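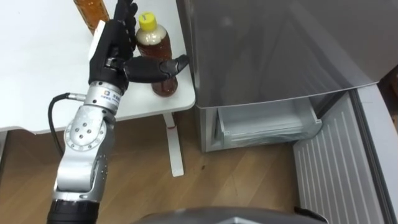

Randa and the bottle with the yellow cap

I caught up with Randa Ghanem at Hatness, the shared workshop where she's been building Cesta since April. First thing I asked about was the thumb (of course!). "I rewrote the grip code for that thumb 94 times," she laughed. "Fingers are easy, they all go one way. The thumb has opinions."

She wants Cesta to fetch drinks and put them in the fridge. "Bottles first, then maybe eggs. My sister says don't you dare." She's still tuning the wrist, and the next job is closing the drawer.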